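Herkham Robotics Club
How to Run a Tabletop Move Without Losing Your Whole Evening
Posted September 29, 2022

New members ask for this every year, and every year somebody promises to write it down. Fine. It's written down.

The table move is the first task in the Pudodside student challenge. The arm picks up a cube, carries it across the table and puts it on the square board. A toddler can do it. Your arm will need several weeks.

Before you start

You need the arm bolted down, the gripper checked for play, the laptop charged, and the emergency stop where your other hand can reach it. Our arm runs on Galtunano, the control program the club has used since before most of you could drive. It has a menu called Misc 2. Leave Misc 2 alone.

Set out the objects

The challenge rules ask for clutter, so put things on the table besides the cube. Mix the shapes. Tall, flat, round and awkward are all good. Keep the board near the middle and leave yourself a clear strip at the front for your first few runs.

Don't line everything up like a store shelf. The judges won't, and an arm trained on tidy rows takes it personally when it meets a real table.

Teach the path

1. Home the arm. Wait for it to finish. It's slower than you think and faster than you'd like.
2. Jog the gripper over the cube and save that point as PICK.
3. Lower, close, and raise straight up. Save the raised point as LIFT.
4. Move sideways to a spot over the board and save it as OVER.
5. Lower until the cube would just touch the board. Save as PLACE.
6. Play it back at 25 percent speed with a hand on the stop.

If you name your points A, B and C, you will be the only person who can fix them, and you will be home with a cold. 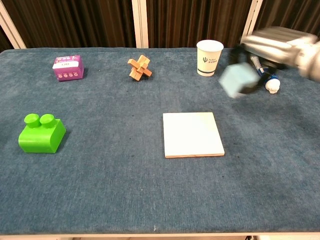 Carrying the cube left over the clutter. The board is the target.

Mind the lift height

Most failed runs come down to LIFT being too low. The Van Wyk rule, named after the high school team that taught it to us by beating us, is to measure your tallest object with the cube held above it and then add a hand's width. Bottles and cups are the usual trouble. A bottle on its side is lower but can roll, so check again after every run.

Speed it up, a little

Go from 25 percent to 40 once you have 12 clean runs in a row. Clean means the cube ends up on the board and everything else stays where you put it. "It basically made it" goes in the log as a miss.

After that you can go up to 60 — the arm will shake, and so will you. We scored better at the August meet with the slow setting than with the fast one, a lesson we plan to ignore again next season.

When it goes wrong

Cube slips in the grip: close a touch tighter and clean the finger pads.

Cube lands off the board: redo OVER before you blame PLACE.

Arm stops halfway and sulks: look for a joint limit warning in the Galtunano log, usually on line 19 or thereabouts, under all the cheerful messages.

Arm does something completely new: hit the stop, save the log, and write down what you changed. You did change something.

Put the objects back in the bin when you finish, and park the arm before you cut the power.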